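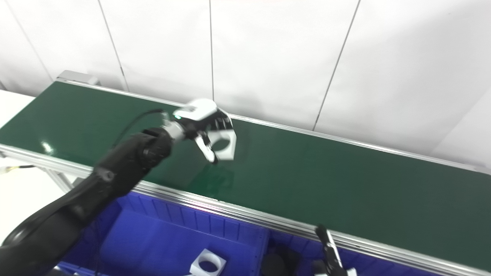

White block with the round hole, over the green belt.

2021-07-01

Broltska film awards, trophy and stage work. The ceremony is still set for October. Vurketti confirmed they will carry the stream but want the winner segments shorter, so the walk from the wings to the mic has to come down. Moved the presenter mark to the left side of the plan. Old mark stays on the drawing in pencil until they sign off.

Trophies: cast 3 with the new base. One has a chip at the back edge, fill and sand. The other 2 are fine to plate. Order is for 11 plus a spare. Weight feels right in one hand. Name plates wait until the Ambaye office sends the spellings.
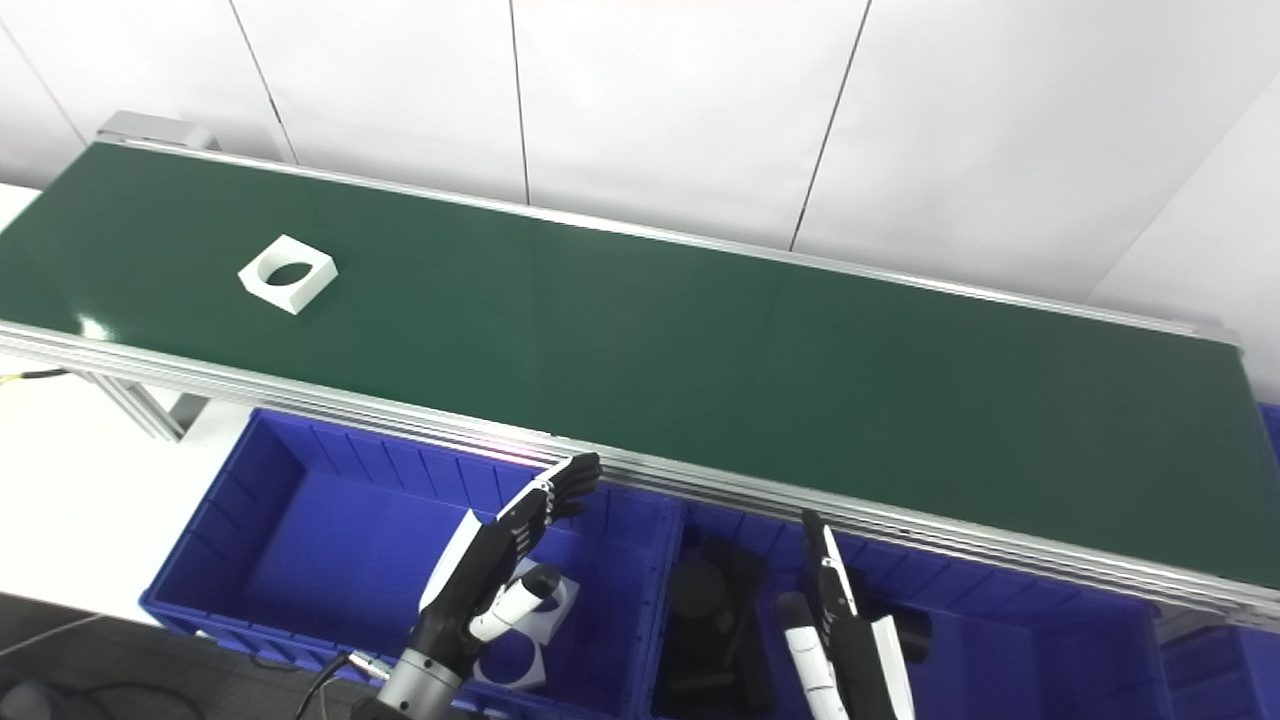 Stage floor samples came in from Fivix, satin and gloss. Tried both under the key light at show height. The gloss is a richer color but it throws the light back at the low camera. It's the same pale streaking you get along the green belt in the shot above, and on a dark floor it will pull the eye off whoever is speaking. Going with satin. Gloss could still work on the riser fronts.

Budget line for floor is 2000 and satin fits. Ask if they take back the unused rolls.

Still open: envelope stock, second mic stand, where the losing nominees sit if we lose the side block.
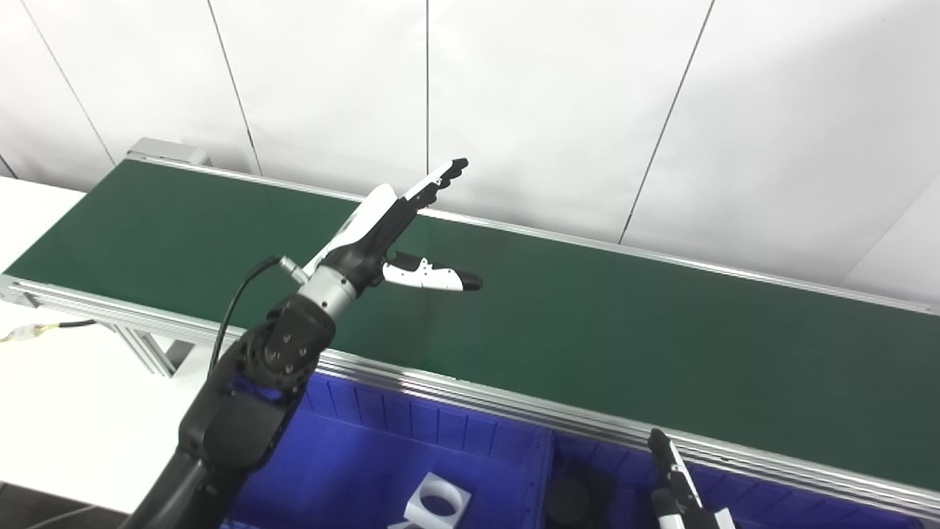 Far end of the belt, gray end cap and support leg.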